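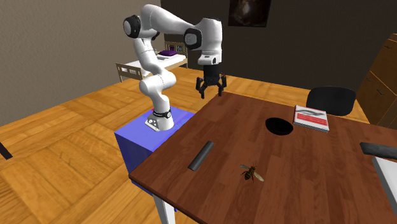
Is the Hulme travel jacket from the Terov line warm enough for a real winter?
With a sweater under it, it kept me warm all season, and I'm the person who wears gloves in April.

I bought mine in navy from the Istby outlet store, and I've had it on almost every day since. I love this jacket! The shell is soft and doesn't make that swishing noise when you walk (my old one sounded like a bag of chips), and the collar comes up high enough that I stopped bothering with a scarf. The inside pocket fits a passport and a paperback, too – a small one, but still.

Sizing runs a little small in the shoulders. I normally take a medium and went up to a large, and the sleeves are the perfect length on me. If you have long arms, definitely try the large first.

I paid $39 for it, marked down at the end of the season, and I would have happily paid more. The zipper is chunky and easy to grab with cold fingers, the cuffs have stayed snug, and the color looks the same to me after a bunch of washes. My only real gripe is the hood. It snaps on with four tiny snaps and one of them pops open whenever it's windy. I've started leaving the hood at home, so I guess that tells you something.
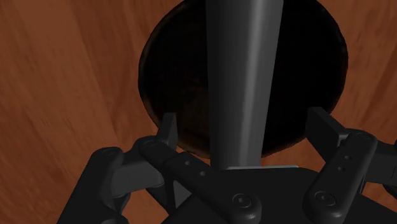
Compared with the Jidov parka

I also have the Jidov parka, style 452, and people keep asking me which one to get. The Jidov is longer and has bigger pockets, great for standing at a bus stop, but it's heavy and takes up half the coat closet. For driving, shopping or a weekend away I grab the Hulme every time – it rolls up small enough to stuff in a tote bag. They had it in olive last time I was in the store and I'm very tempted to get a second one.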